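April, Monday, 9:40
Wash durability, black shell fabric, Osard bath no. 2

Second run on the Lagman cloth. Starting mass 1,005 g for the bundle, detergent dosed per the Bullen sheet. Bath held temperature until the rinse, then drifted low for two minutes – same fault as before, valve suspected.

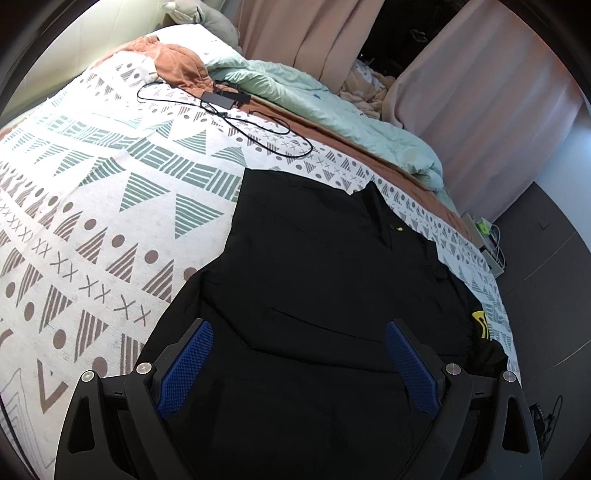 Color loss is still the open question. Swatches from the Gallomau lot gray out first along fold lines, and flat swatches lag behind. A finished garment is harder to judge: on a black one spread out on a bed, with a yellow print near one edge, the eye goes to the print and misses the collar. Read the collar first, under the lamp.

Swatch 801 to be repeated with the new valve.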